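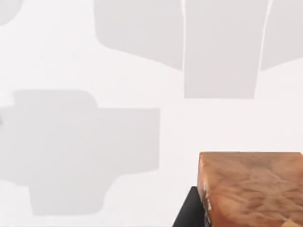

On Wednesday the Lavonier court list said:

> Iler v Smits is down for sentence at 2.15. The charge is theft of 534 copper fittings from the Esamen yard. Does anyone know if the second count stands?

It doesn't. The Crown dropped the handling count in December and the plea covers theft only - 284 fittings, not 534. The rest were found in the yard's own store.

The list also has the title wrong. Iler is the civil claim, for 1,000 pounds, and is in court 8. Please correct both entries before the list goes out again.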